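The Curnside Ferry

Pramila had the ferry to herself, apart from the bloke with the cello, and she could not believe her luck. Sixteen years she had lived within sight of Curnside harbour and she had never once been on the last boat over to Gridutton in a proper southerly!

"It gets bumpy past the heads," said the bloke with the cello. He had strapped it into the seat beside him with his own belt and a dog lead. "I'm Vusumuzi. This is Bandetti."

"The cello's got a name?"

"The maker's name. Well, the maker's neighbour's name. It's a long story and I only know the end of it."

Pramila wanted the long story more than she had wanted anything all week. She moved two rows forward, dumped her bag on the floor and grabbed the rail just as the whole boat lifted, hung there for a glorious second and came down with a thump that rattled the life jackets in their lockers. She whooped. She was forty-three years old, she taught Year 8 maths, and she whooped like a kid on a rope swing.

Up in the wheelhouse, Refilwe Kekana heard it through the door and grinned. Most of the late passengers were sick or asleep.

"So he bought it off a widow," Vusumuzi was saying, "and the widow told him there was a tune inside it."

"Inside it? Like, written down?"

"That's what he wanted to know. He had the top off it twice. Found some pencil marks and a dead moth."
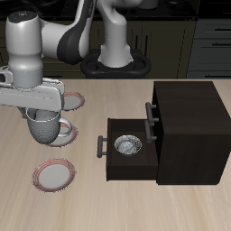
The lights of Gridutton were coming up now, all orange and smeary through the salt on the windows, and Pramila had completely forgotten she was meant to be nervous. She was going over to meet her half-sister. That was the whole reason for the trip, the reason for the good coat and the tin of shortbread. Serena Martinelli, who had found her in October with a letter so short it fitted on the back of a postcard: I think we had the same dad. Do you like boats?

Did she like boats! She'd written back the same night, four pages, both sides.

"And the tune?" she said.

"Oh, it's there." Vusumuzi had to raise his voice over the engine. "You get it when the weather's right. Damp air, low pressure, a bit of shaking about. The strings start up on their own."

"They do not."

"Put your hand on the case."

She got across the aisle in three lurching steps and put her palm flat on the lid. At first there was only the engine, that big steady grumble coming up through the deck. Then the boat rolled, and underneath the grumble she felt something else, thin and sweet and going up, four notes and then a fifth that took its time. She laughed out loud. She knew it! Dad used to whistle it over the washing-up, every night, always stopping on that fifth note as if he'd forgotten how the rest went.

"Where did you get this?" she said.

"I haven't got it yet. I'm only delivering it." He dug a folded docket out of his jacket and held it up to the light. "Begum's Music in Curnside, to be handed over at the Gridutton wharf. Paid in full, a thousand dollars. Customer's name is Martinelli."

The engine dropped. Refilwe swung them in behind the breakwater and the water went flat all at once, and the cello went quiet with it. Out on the wharf, under the one good lamp, a tall woman in a yellow raincoat was waving both arms over her head at the wrong end of the boat.

Pramila was already up and running for the gangway. Halfway there she ran back for the shortbread.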